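Flindanura Community Help
Records and Storage

Retention of paper intake forms after scanning

Our office has finished scanning its intake forms from the spring term. The written policy requires that originals be kept for 90 days, but it does not say whether the period begins on the date of the scan or the date the batch is closed. We hold 114 folders, and the last batch was closed in May. Guidance from other offices would be appreciated.
Posted by Gurkeo Front Office

Pravesh Hlongwane
The period should be counted from the date the batch is closed. A batch remains open to correction until that point, and an original may be needed to replace an unreadable page. Please record the closing date on the cover sheet and in the register — the two entries must match. Where a policy is silent, the later date is the safer choice. Your office manager should confirm this in writing before any folder is destroyed.

Caten_Records
We use the scan date. Never had a complaint.

Dogbe Office Services
We concur with the first reply, and would add a point on storage during the waiting period.

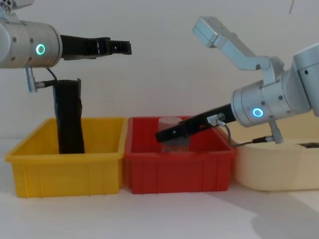
Folders awaiting destruction should be kept apart from active files and from those under review. Separate containers are preferable to a single large one, as batches are easily mixed when staff are pressed for time. Three plastic bins set side by side on a table will serve a small office, provided each carries a label with the batch number and closing date. Almost 70 percent of our own retrieval requests arrive in the first 4 weeks, so the newest batch should be the easiest to reach.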